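方块之上的小镇:一个老玩家服务器怎样熬过它的第六个年头

晚上十点刚过,布罗瑟姆的码头上又站满了人。有人骑着猪,有人戴着南瓜头,还有一位穿着全套钻石盔甲,手里却只举着一根钓鱼竿,说是来看热闹的,绝不动手。码头是上个月才重修好的,木桩换过一遍,灯也从火把换成了灯笼,远远看过去,水面上一排暖黄色的光点,倒真有几分江南小镇过节的意思。

布罗瑟姆(Brotham)不在任何一张地图上。它是一个沙盒建造游戏服务器的主城,服务器本身叫卡劳(Calau),由一群断断续续玩了很多年的人撑着。我第一次登进去是在六月,本来打算随便逛逛,写两三百字交差,结果那天夜里被一个素不相识的玩家领着看了一整条地下铁路,从主城一直坐到雪原,下车的时候窗外天都快亮了。后来这篇稿子越写越长,编辑催了我几回,我只好说,那边的铁路还没坐完呢。

管事的人

卡劳的服主叫塔萨妮·西提差(Tassanee Sitthichai),玩家们都喊她“塔姐”。她白天在一家印刷厂做排版,晚上回家吃完饭,把碗一推,就坐到电脑前面看日志。她说话慢,打字也慢,游戏里有人吵架,她常常要过好一阵才回一句,可那一句出来,多半也就不吵了。

“我其实不太会玩,”她在语音里跟我说,“你让我盖房子,我盖出来的永远是一个盒子。可是我喜欢看别人盖。我登进来,到处走一走,看见谁家多了一个烟囱,谁家的麦子熟了没有收,我就觉得这一天挺好的。”

服务器最早是她和几个同学开着玩的,只有15个位置,经常满了进不去,大家就在群里排队,谁要去洗澡就把位置让出来。后来换了机器,换过两次地图,又遇上过一次硬盘损坏,丢了整整四天的进度。那四天里正好有人刚建完一座灯塔,塔姐心里过意不去,陪着人家从第一块石头重新垒起,垒了两个晚上。现在那座灯塔还在,比原来的歪了一格,建塔的人坚决不许别人扶正。

注册过的玩家如今有760人,当然,大部分人来过一次就没有再来,真正每个星期都露面的要少得多。塔姐从来没有清理过名单。她说有人隔了两三年忽然回来,发现自己的小屋还在,床还在,箱子里的半组面包也还在,那种高兴劲儿,她在屏幕这头都能感觉到。

规矩是一条一条长出来的

卡劳的规则页很长,读起来像一本村志。最上面几条和别处差不多,不许偷,不许拆,不许用外挂。再往下就有意思了:不许在别人家门口养超过一圈围栏的鸡;铁路沿线不得种竹子;在布罗瑟姆广场放烟花,请先在频道里喊一声。每一条背后都有一桩旧事,老玩家说起来滔滔不绝,光是养鸡那一条,我就听了三个版本,三个版本里鸡的主人都不是同一个人。

权限问题也吵过。早些年服务器上有一种付费的“贵宾”身份,可以飞,可以瞬移,还能多领三块地。钱收得不多,刚够付机房的账单,可是新来的玩家在地上走,抬头看见别人嗖一下飞过去,心里总归不是滋味。讨论了大半个冬天以后,飞行取消了,瞬移改成了全服共用的几个传送点,已经付过钱的人各得了一顶不能交易的帽子。帽子很丑,是一种说不上来的橘色,可现在戴着它上街是很有面子的一件事,年轻玩家见了都要围上来问长问短。

账单的事后来靠自愿捐助解决,每个月底塔姐把收支贴在公告板上,差多少写多少。有一个月差了17块钱,半夜里一下子进来十几笔,全是一两块的,多出来的部分大家投票给主城买了一个新域名。 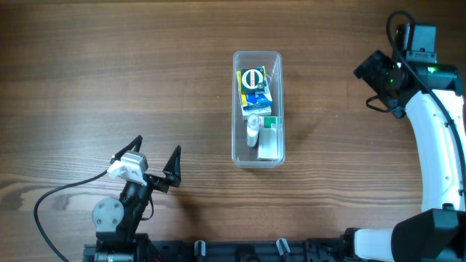 周末的活动

要说卡劳最热闹的时候,还得数皮莱杯(Pillai)。这是一项划船比赛,赛道从布罗瑟姆码头出发,绕过冰湖,穿过一段漆黑的山洞,最后从瀑布上直直冲下来,落进一个大水池里。名字怎么来的已经说不清楚了,有人讲是头一届冠军随手给自己的船起的名,也有人讲是当时谁打错了字。反正一届一届办下来,奖杯做得越来越大,今年的那一只是用金块垒的,高得要搭脚手架才能上去插旗。

我也报了名。报名的有40个人,我在山洞里撞了墙,撞完又被后面的船顶了出去,倒着漂完了后半程,名次就不提了。可是说真的,我很久没有笑得那么厉害了。到了终点,水池边上站着一排人给最后几名鼓掌,有个小家伙(听声音大概还在上中学)送了我一块蛋糕,摆在地上,让我趁热吃。

除了皮莱杯,还有每月一次的“串门日”。那天大家把自家的门都打开,在门口立一块牌子,写上想让客人看什么。有的写“二楼的书架请随便翻”,有的写“后院有只猫,请勿带走”,还有一户写得很简单:“刚搬来,求指点。”那户门前的队伍反倒最长,进去的人你一言我一语,有教他屋顶怎么收边的,有直接掏出一组石砖塞给他的,等到散场,原来的小土房已经有了前廊,有了花坛,还多出一口井来。

插件与老地图

热闹归热闹,维护的活儿一点也不轻松。卡劳用的领地插件叫比多迪克(Bidodik),是一位早期玩家自己写的,当年只打算用几个礼拜,一用就用到了现在。它有些怪脾气,比如领地的边界偶尔会在游戏大版本更新之后往北挪一格,于是每次更新完,北边的邻居总会收到一片不属于自己的草莓地,再客客气气地还回去。

市面上成熟的插件很多,换一个并不难,也不是没有人提过。塔姐考虑了很久,最后还是请人把比多迪克修修补补地留了下来。负责修补的几位都有正经工作,只能挤晚上的时间,每次更新之前先在测试服里跑一遍,把老地图上最容易出毛病的地方挨个走过去:码头的红石灯,铁路的换乘站,还有雪原上那台谁都不敢碰的自动熔炉。我跟着走过一回,走到换乘站的时候矿车少了一辆,大家找了半天,原来是被一只羊坐走了。

老地图要不要重开,是另一桩争了好几年的事。新版本有新的洞穴,新的树,新的山,地图旧了,这些东西都要跑到很远很远的地方才看得见。想重开的人说,总不能叫新人永远走在别人走过的路上;不想重开的人说,路上那些房子里住着他们的好几年。两边说得都诚恳,所以一直也没有人真的赢。

今年春天想出来的办法,是在地图最东边开一片“新岸”,保留老城,用一条海底隧道连过去。隧道是大家一段一段认领着挖的,每人挖的那一段想怎么装饰都可以,于是坐车过去的时候,头顶一会儿是珊瑚和热带鱼,一会儿是红砖拱顶,一会儿又什么都没有,就是光秃秃的石头,墙上插着一块小木牌,上面写着:期末考试,考完再修。

如果你也想去看看

卡劳至今没有正经打过广告。新玩家大多是朋友带来的,也有像我这样误打误撞走进去的。进门之前要填一张简单的表,问你平时喜欢盖什么,会不会和别人分东西,最后一栏是“还有什么想说的”。塔姐说她每一张都看,写得最短的那张只有一个字,“饿”,她也给通过了,那人后来在主城开了一家面包店,生意一直不错。

头一次进去的人会落在布罗瑟姆的钟楼底下。往左走是公共农场,收了记得补种;往右走是集市,东西便宜,有几个摊主喜欢聊天,碰上了就得多留点时间;一直往前就是码头。晚上人最多,白天清静些,适合一个人坐坐铁路,看看沿线那些没有写名字的小房子。

我上一次去是交稿的前一夜,本想截几张图就下线,刚走到码头就被人叫住,说新岸那边缺人搬沙子。我搬了两个多小时,背包满了又空,空了又满,收工时领到一顶草帽和一把快用坏的铲子。铲子我放在了钟楼旁边的公共箱子里,还剩一点耐久,谁先到谁拿去用吧。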